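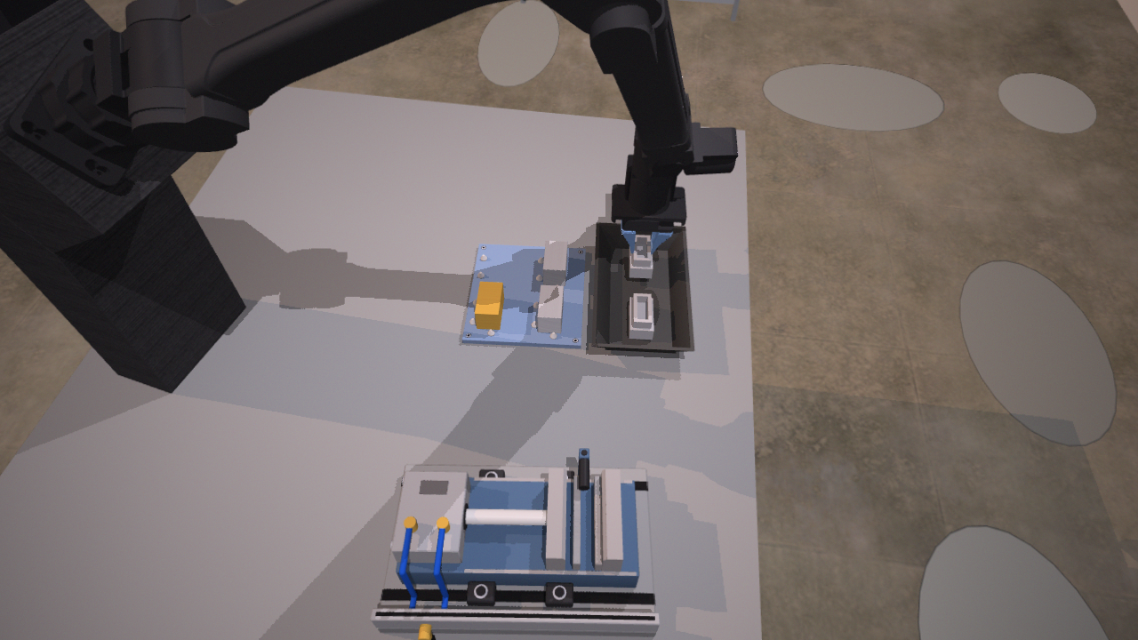

Rosaura Cabrera fand nach der ersten Testwoche, für so eine Zelle brauche man keinen Simulator, man brauche einen freien Nachmittag und jemanden, der den Not-Halt in der Hand hat. Ich habe ihr damals am Telefon widersprochen und tue es in diesem Abschnitt noch einmal, diesmal mit Zahlen. Ganz unrecht hatte sie nämlich nicht, dazu komme ich weiter unten.

4.2 Das Paket von Dilangate im Probebetrieb

Abb. 3: Simulierte Zelle mit Arm, Teilebehälter, Fixierplatte und Spanneinheit. Der Greifer steht mit beiden Fingern im Behälter am hinteren Werkstück.

Zur Erinnerung: Dilangate verkauft kein einzelnes Gerät. Man bekommt ein Abo, bestehend aus der Simulationsumgebung, einer Bibliothek mit Spannmitteln und Greifern und einem Exportmodul für die Steuerung. Wir haben die Version vom März getestet, und zwar so, wie es ein kleiner Betrieb auch tun würde, also ohne Schulung und mit dem Handbuch auf dem zweiten Bildschirm (das Handbuch ist übrigens gut, nur die Suche darin taugt nichts). Zum Vergleich lief auf demselben Rechner das Konkurrenzprodukt von Arwood, das ich schon aus einem früheren Projekt kannte. Ich gebe also zu, dass ich nicht unvoreingenommen war.

Der Aufbau der Zelle ging schneller als gedacht. Arm auf den Sockel, Behälter und blaue Platte nebeneinander, die Spannvorrichtung davor — das sitzt alles nach einer Stunde, wenn man die Teile aus der Bibliothek nimmt. Länger gedauert hat der Griff in den Behälter. Die Finger müssen links und rechts neben das hohle Werkstück, und beim hinteren Teil bleibt zur Wand hin wenig Luft. Im Auslieferungszustand plant Dilangate die Anfahrt von schräg oben, was in unseren ersten 20 Läufen 2 Kollisionen mit der Behälterwand ergab. Mit senkrechter Anfahrt war das Problem weg. Warum das nicht die Voreinstellung ist, konnte mir auch der Support nicht erklären.

Danach habe ich die Zelle über Nacht durchlaufen lassen. Von 1.756 simulierten Greifversuchen mit zufällig verdrehten Teilen meldete die Software 546 als »grenzwertig«, und mit diesem Wort fängt der Ärger an. Es steht im Protokoll ohne jede Begründung. Man muss jeden Versuch einzeln öffnen und nachsehen, ob der Abstand zur Wand, die Greifkraft oder bloß die Erreichbarkeit gemeint war. Arwood schreibt den Grund gleich in die Tabelle, rechnet dafür aber deutlich langsamer und kennt unsere Spanneinheit nicht, die musste ich selbst nachbauen.

Und nun zu Rosaura. Ihr Einwand zielte auf die Schläuche, und da hat sie einen Punkt. Die beiden blauen Leitungen an der Spanneinheit sind im Modell starr, sie biegen sich hübsch nach unten und bleiben dort. Eine echte Leitung wandert, besonders wenn der Arm nah daran vorbeifährt. Lahlou bietet dafür ein Zusatzmodul an, das wir nicht lizenziert haben. Ich habe mir mit einer großzügigen Sperrzone beholfen, die allerdings Fahrweg kostet.

Unterm Strich würde ich das Abo für eine Zelle dieser Größe nehmen, vorausgesetzt, jemand im Haus hat Lust, sich in die Protokolle einzulesen. Die Übertragung auf die reale Steuerung von Brilau behandle ich in Abschnitt 4.3.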